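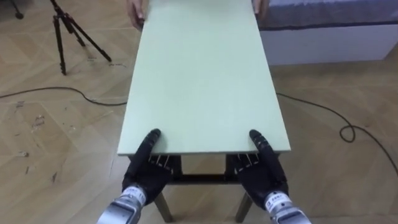
A pale green board, held level with a grip at each end.

Home Trades > Materials > Interviews

Shelf sag, spans and the case for measuring first

14 shares | 3 comments

Chaimae El Ouafi has spent most of her working life on a single question, the distance a shelf can cross before it bends enough to annoy its owner. She runs the test bench at Vestik, a small joinery supplier that sells cut-to-size panels to cabinet shops and to people fitting out their own garages. The bench occupies one wall of the workshop and consists of two steel supports, a dial gauge and a stack of calibrated weights.

"Most people ask whether a shelf will break," she says. "Shelves in houses very seldom break. They creep. You load one with books in November and by the following winter there is a visible curve."

Creep is the slow deformation of a material under constant load. It is distinct from the elastic bend that appears as soon as the weight goes on and disappears when the weight comes off. Solid timber creeps a little. Particleboard creeps a good deal more, and the effect increases with humidity. El Ouafi regards the figures printed on most shelving packets as elastic figures only.

"They put the load on, read the gauge and take the load off. I leave it there for 77 days. The second number is the one you live with."

Her standard test uses a span of 600 millimetres, which she chose for its familiarity. It is close to the inside width of many kitchen cupboards, and customers can picture it. Beyond that length the arithmetic turns against the builder quickly. For an evenly loaded shelf resting on two supports, with the same load on every millimetre of its length, deflection rises with the fourth power of the span. Doubling the gap between brackets multiplies the sag by sixteen.

Thickness works in the other direction, though with a smaller exponent. Stiffness rises with the cube of the thickness, so a board twice as thick is eight times as stiff. El Ouafi finds that customers accept the second rule readily and resist the first.

"They will pay for a thicker board before they will put in one more bracket," she says. "The bracket is cheaper. They don't like the look of it."

Where a bracket cannot go, she recommends a front lip: a strip of hardwood glued on edge along the front of the shelf. The lip need not be large. On particleboard, a strip 40 millimetres deep will take over much of the work, provided the glue line is continuous. She does not rate lips held on with pins alone, as the two parts slide against each other and behave as separate members.

Fixing the back edge to the wall also helps. A continuous batten under the rear edge leaves only the front to sag, and the shelf then twists slightly along its length. Combined with a lip, this arrangement has performed well on her bench with two panel lines, Mosska and Bratora, that behave quite differently without support. She declines to rank them in general terms.

"Mosska is stiffer on the first day. Bratora moves less afterwards. It depends whether you are storing paint tins or putting out a few plates."

On surface finish she is brief. Paint adds no useful stiffness. It does slow the uptake of moisture, and for that reason she advises coating both faces and all edges. A panel sealed on the top only will take up moisture unevenly and may cup, with the loss of flatness often blamed on the load.

Her current work concerns shelves in unheated sheds, where the humidity swings are wider. The tests are being run in an outbuilding at Moussa, a former dairy property outside town, with 5 spans under identical loads. Readings are taken at 8 in the morning and entered by hand in a ruled notebook, with the air temperature and relative humidity beside each one.

She expects to publish the results as a single table. Asked what a reader without a gauge should do in the meantime, she suggests a length of string pulled tight between the front corners of the shelf and a ruler held at the centre.

"Write the number on the underside in pencil," she says. "Then look again in a year."

Comments (3) | Shared 14 times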